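Section 4: Setting up your Brovesa propagation bench

By now you should have the bench frame standing on its four feet, with the side rails bolted on and the cross brace fitted at the back (if not, please go back to Section 3, we'll still be here). What follows takes you through choosing the spot, laying the warming mat, filling the sand bed and sowing your first seeds. Set aside an afternoon for it if you can. None of it is hard, but the sand is heavy and a cup of tea halfway through does no harm at all.

4.1 Choosing a place for the bench

The assembled bench is 154 cm long, and you will want to be able to stand comfortably in front of it with a watering can in your hand. Most people put it along the longest wall of the greenhouse, and that works well. A spare room, a porch or a light shed will do just as nicely, provided there is a socket within reach of the lead.

1. Stand the bench on a firm, level floor. Paving slabs or concrete are best.
2. Leave a gap of at least 300 mm between the back rail and any heater, radiator or stove.
3. Check the level from end to end and from front to back. Turn the feet clockwise to raise a corner, and lock each one with its nut when you are happy.
4. Press down on each corner in turn. If the bench rocks, adjust the feet again before you go any further – it is a miserable job once the sand is in.

Caution: Do not use an extension lead outdoors or in a greenhouse unless it is made for outdoor use and protected by a residual current device. If you are in any doubt about your wiring, ask a qualified electrician to take a look.

4.2 Laying the liner and the mat

The liner is the thick black sheet rolled up in the long carton. It will be stiff if it has been stored somewhere cold, so bring it indoors the evening before and let it relax.

1. Unroll the liner in the bed with the printed side down. Smooth it out from the middle towards the ends.
2. Fold the corners as you would wrap a parcel and tuck them behind the side rails. Please don't cut them.
3. Pour two full bags of the sand into the bed and level it with a straight piece of wood.
4. Lay the warming mat on the sand, cable towards the back left corner. The mat must lie flat and must never be folded, trimmed or overlapped.
5. Feed the cable through the rubber grommet and leave a small loop hanging below it, so that any drips fall from the loop and don't run along to the plug.
6. Clip the sensor to the centre of the mat. Its wire is rather fine, so be gentle with it.

Note: If you have bought a mat from the older Heiskanen range to use with this bench, the cable comes out on the right. The bench has a second grommet on that side, hidden under a push-in cap.

4.3 Filling the bed

1. Cover the mat with the remaining sand, working from the ends inwards. Tip it from a small bucket or a scoop, as a whole bag emptied in one go can drag the sensor out of place.
2. Level the surface just below the top of the rails.
3. Water the sand with a fine rose until it is evenly damp. You should be able to press a thumbprint into it and see it hold, with no water standing in the hollow.

Caution: Never switch the mat on in dry sand. The warmth cannot spread properly and the middle of the mat may become too hot.

4.4 The thermostat

The Zisard thermostat hangs from the bracket on the front rail, where it is out of the way of splashes. Please don't be tempted to stand it on the sand.

1. Push the sensor plug into the socket marked S until it clicks.
2. Plug the mat into the thermostat, and the thermostat into the wall.
3. Switch on. The green light shows that there is power, and the amber light shows that the mat is warming.
4. Turn the dial to its middle position and leave everything alone for 72 hours.

We do know how hard that last step is when the seed packets are sitting there on the windowsill! The sand takes its time, though, and the temperature will wander up and down a good deal over the first couple of days. Look in on it by all means, and damp the surface again if it has turned pale, but leave the dial where it is.

Note: The amber light goes on and off by itself throughout the day and night. If it stays on without a break after the settling period, check that the sensor is still clipped to the mat, then turn to Section 9.

4.5 Sowing

Tomatoes, peppers and aubergines are all very happy on the bench, and so are most half-hardy flowers. Lettuce is less keen, as it dislikes a warm bed and may simply sulk. Try it at the cool end, or on the floor underneath.

1. Fill your pots or modules with seed compost, tap them once on the bench and top them up.
2. Sow at the depth given on the packet, and write the label straight away. The Casetti clip-on labels in the accessory pack will take pencil, and pencil lasts much better than most pens.
3. Set the pots down with a little twist so that their bases meet the sand.
4. Fit the clear lid and open both vents to the first notch.
5. Lift the lid for a few minutes each morning and wipe off the drops inside.

As soon as you see green, open the vents fully. Once most of the seedlings are up, move that batch off the bench to somewhere bright and a little cooler, and start the next lot in the space. The bed carries up to 60 small pots at a time, though a few less makes for easier watering.

4.6 Watering from below
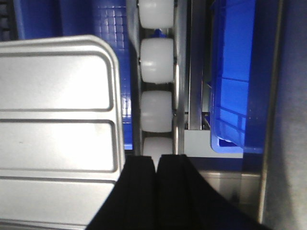
Seedlings on a warm bed dry out from the bottom upwards, so a pot can look quite damp on top while its roots are going thirsty. The kindest remedy is to lift the pots off the bench every few days and stand them in a little water until the surface of the compost darkens, then let them drain before they go back on the sand. Any clean, shallow tray that holds water will do for this. If you have a metal one with ridges pressed into its flat surface and a raised rim, like the silver-grey tray in the photograph, set small pots down squarely within the panels, clear of the ridges, where they are less likely to tip. Keep the water shallow, and empty the tray when you have finished.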